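August - Botond Somogyi

We use cookies to remember your settings and count visits. Accept / Manage choices

# Stidska Tabletop Items: data card

## What this is

A list of small household and play items, with notes on how they were laid out on a table and what we called them. It covers trays, bowls, cups, blocks and a handful of small colored things. The layouts were put together over 11 afternoons. I wrote the labels, Hendriks checked them, and we disagreed more often than I would like.

The earlier Prenel list claimed to be "complete and consistent." I have read it twice and would not repeat either word about this one.

## Labels

Names are plain: `tray`, `bowl`, `cup`, `block`, `small_item`. Color is a separate field. The old list had "salmon," "coral" and "light orange" for what I am fairly sure was one tray, so all of those are now `orange`. If you care about the difference, go by the pictures and ignore my column.

`small_item` is a dumping ground. Anything lumpy, rounded or half hidden went in there when we couldn't agree on a name. Bistar wanted toy food names for these. I don't trust a label that depends on someone deciding a green lump is a pepper.
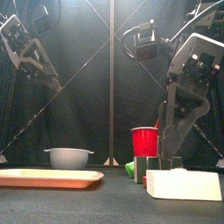 Stacking gets its own field, `on_top_of`, and it is the one I would check first. It says which item rests on which, so a cup on a block is recorded as `cup on_top_of block`. It says nothing about whether the stack is stable, and please don't read it that way. Leaning items are marked `unclear`. So are items that only show a tip or an edge behind something else.

Bowls are listed with or without handles. Trays are listed as shallow or deep, judged by eye, and the cutoff drifted. Hendriks says it didn't.

## Known problems

- 16 layouts have a color that was changed after checking. The first value was not kept.
- Roughly 20 entries use `block` for things that might be boxes.
- Partly hidden items are undercounted. If only a bit of red showed at the bottom of something, one of us wrote it down and the other often didn't.
- "Left" and "right" are from the viewer's side. The Prenel list never said whose left it meant, so I would not merge the two.

## Using it

Fine for practicing sorting, naming and simple layout questions. I doubt it is good for anything about size, as nothing was measured. People have asked whether it reflects how a real kitchen table looks. It doesn't, unless your kitchen is very tidy and you keep blocks next to the bowls.

## Changes

Version 2 - color names merged, `on_top_of` added, toy food names removed. Bistar's objection to the last one is noted in the change log.

Corrections go to Botond Somogyi. Send the layout name and the field, and say what you think it should be.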